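Week 3 handout: Gathering examples for a learning system
Course leader: Ritva Tikkanen. Lab sessions: Khalil Twal and Lauri Juntunen

Welcome back, everyone, and thank you for the lively discussion last time (I am still thinking about Lauri's point on tired operators, and we will come back to it near the end). This week we leave the learning method alone and talk about what we feed it. I know that collecting examples sounds like the dull part of the course, but I have grown very fond of it over the years, and I hope some of that rubs off on you.

First, a few words we will use all term. An episode is one recorded attempt at a task, from the moment the operator starts moving the arms until the moment they stop. A demonstration is an episode we would be happy for the system to copy. Every demonstration is an episode, but plenty of episodes are not demonstrations, and sorting one from the other takes more patience than most people expect.
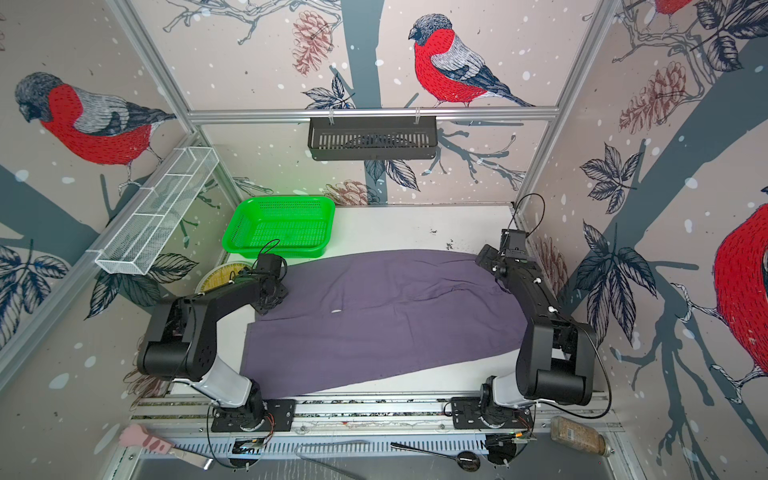
Variety is what we are after this week, and I want you to think about it before you touch the controls. If every episode begins from the same starting point, the system can learn that starting point by heart and have very little idea what to do when something has moved. So we change things on purpose: where the cloth lies, how it is turned, which arm goes first. Notice too what stays put. The purple cloth shares its table with a green basket and a yellow dish, and the bullfinches on the walls are part of what the system receives along with everything else. A person knows at once that the birds have nothing to do with the job, but a learner starts out with no such opinion, and it will happily lean on a pinecone if the pinecone helps it guess. Please write down the background for each batch, even when it seems silly to do so.

Now, the plan for the lab. Each pair records 39 episodes, split over two sittings — please don't try to do them all in one go, however well it is going. Take a break after every eight. Khalil will be in the Saarela room from 9 in the morning and is glad to help with the arms, the logging program, or a plain case of nerves.

For each episode, write one line in the log: who was driving, how the cloth lay at the start, which arm moved first, and whether you would keep the attempt. Use your own words. Last August we tried a form with tick boxes, and we ended up with very tidy records that told us almost nothing, so we have gone back to sentences. Kristof Dekker's notes from the Ziren exercise are in the course folder, and they are a lovely model of how to be brief and still useful.

A word about pace. New operators tend to rush the reach and then hover for a long while before closing the gripper. The hovering gets recorded as well, and a system trained on it will learn to hover. Move at a steady speed that you could keep up for the whole sitting, and if you need to think, think before the episode starts.

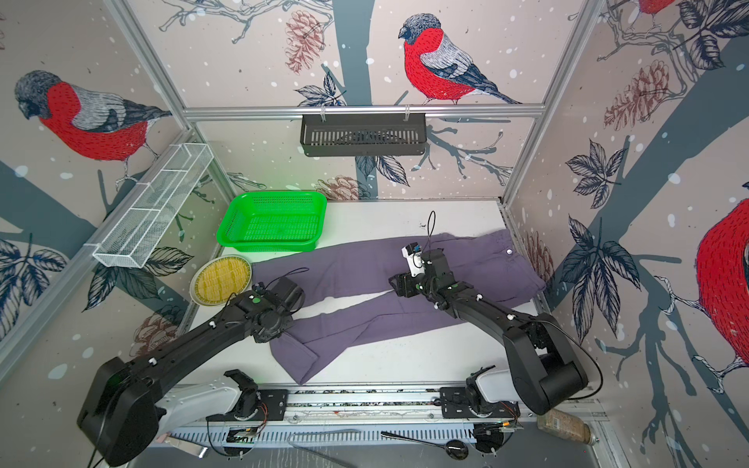 Should we throw away an episode where the operator fumbled and then recovered?

Keep it, and mark it as a recovery. A system that has only ever been shown smooth attempts has no example to follow once it drifts off course, and a calm second try is one of the more helpful things you can give it. What we do set aside are episodes where the operator gave up, or where the recording stopped early. Put those in the folder called Dudon, and please don't delete anything, as Hilkka Seppälä uses the failed ones in her session on scoring.

Coming back to Lauri's point: episodes from the end of a long sitting often look different from those at the start, with shorter movements and less care in the grip. You can check this on your own batch by playing the first and last few side by side. If you see a change, say so in the log, and don't feel bad about it. It happens to all of us, me very much included.

Reading before next time: the chapter on operator habits in the course pack, and Kristof's notes if you haven't got to them yet. Logs are due by Sunday evening.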